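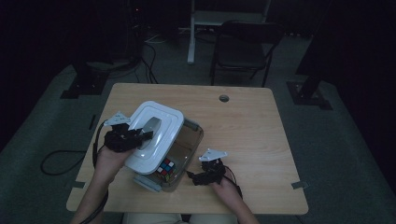
Dienstag, zweiter Block. Heute nur die Aufgabe mit der Dose: Zauberwürfel liegt drin, Deckel kommt drauf, Laschen zu. Ich schreibe hier ein bisschen mit, weil nach dem letzten Thread einige gefragt haben, wie so ein Aufnahmetag abläuft.

Die Vorgabe kommt von Annelies Mulder und passt auf eine halbe Seite. Die linke Hand führt den Deckel am Griff, die rechte hält sich bereit und drückt später die Laschen runter. Startposition des Würfels wechselt bei jedem Durchgang, die Dose wird zwischendurch gedreht.

Ein Durchgang zählt von dem Moment, in dem beide Hände über dem Tisch sind, bis zu dem Moment, in dem beide wieder am Rand liegen. Dazwischen wird nicht geredet und nicht am Kabel gezupft. Wer am Kabel zupft, fängt neu an.

Gestern Abend stand das Soll für die Dose noch bei 54 Durchgängen. Im ersten Block habe ich 13 geschafft, die brauchbar sind. Klingt nach wenig, aber da war das Kalibrieren mit drin.

Kalibrieren heißt bei uns: Greifer ganz auf, ganz zu, Hände nebeneinander, Hände über Kreuz, einmal die Tischkanten abfahren. Wenn Pridum danach grün meldet, geht es los. Wenn nicht, alles noch mal. Heute früh war es beim dritten Versuch grün.

Pridum ist unser Aufnahmeprogramm, falls jemand neu mitliest. Fallix ist das, was danach kommt, also Sichten und Beschriften. Die beiden reden nur über Dateinamen miteinander. Deshalb bin ich bei Dateinamen so pingelig.

Zum Griff am Deckel: Der sitzt schräg in der Mitte und läuft schmal zu. Mit den Fingern denkt man darüber nicht nach. Mit den Greifern muss man sich vorher entscheiden, von welcher Seite man kommt. Ich nehme ihn vom nahen Ende, dann bleibt das Handgelenk halbwegs gerade.

Der Deckel glänzt. Das Licht ist deshalb weit runtergedreht, bei voller Helligkeit hatten wir im Februar ganze Serien mit weißen Flecken, mit denen Fallix nichts anfangen konnte. Man gewöhnt sich an den dunklen Raum. Nach der Pause draußen dauert es ein paar Minuten.

Fehlversuche löschen wir nicht. Wenn der Deckel verkantet und ich ihn noch mal ansetze, bleibt das drin und bekommt die Marke »Korrektur«. Gelöscht wird nur, wenn ein Greifer die Verbindung verliert oder jemand durch den Aufnahmebereich läuft.

Über die Korrekturen haben wir lange diskutiert. Ich war am Anfang dagegen, ich wollte saubere Abläufe. Mulder meinte, das Modell muss auch sehen, was man macht, wenn der Rand nicht sitzt. Beim alten Datensatz mit den Schraubgläsern fehlte das komplett, und das Ergebnis hat gegen den Deckel gedrückt, bis jemand abgeschaltet hat.

Frage aus den Antworten: »Warum nicht gleich mit dem Roboter aufnehmen?« Machen wir auch, geht aber viel langsamer. Mit den Greifern an den Händen komme ich an einem Vormittag weiter als per Fernsteuerung an einem ganzen Tag. Der Abgleich mit dem Roboter ist eine eigene Baustelle, dazu ein andermal.

Noch eine Frage: Ja, das wird schwer. Vor allem in den Daumen und oben im Unterarm. Ich mache vier Serien hintereinander, dann Greifer ab und Hände ausschütteln. Ärmel hoch, sonst schiebt sich der Stoff unter die Halterung.

Und nein, ich löse den Würfel nicht. Der darf verdreht bleiben. Er ist dabei, weil er kantig ist, gut zu greifen und auf jeder Seite anders aussieht. Im nächsten Paket kommen weichere Sachen in die Dose, die Liste dafür liegt noch bei Trando.

11:40 Uhr. Zwei Durchgänge verworfen, beide Male hat die rechte Hand zu früh nach der Lasche gegriffen, während der Deckel noch in der Luft war. Das ist so eine Gewohnheit. Im Alltag machen beide Hände gleichzeitig was, in der Vorgabe steht aber: erst auflegen, dann schließen.

Ich habe Mulder geschrieben, ob wir das überlappende Greifen als eigene Variante aufnehmen können. Antwort steht aus. Bis dahin bleibt die rechte Hand neben der Dose, bis der Deckel aufliegt.

Zwischenstand vor der Mittagspause: Die hinteren Positionen sind fertig, die vorderen zur Hälfte. Quer gestellte Dose kommt am Nachmittag. Die Dateien liegen im Ordner »Mahmoudi«, wie das ganze Paket mit den Behältern – bitte nicht wieder nach Datum umbenennen.

Wer morgen den Platz übernimmt: Die Klebestreifen an den Tischkanten bleiben dran. Und vor dem Start bei Pridum auf »Serie fortsetzen« gehen, sonst fängt die Zählung wieder bei eins an.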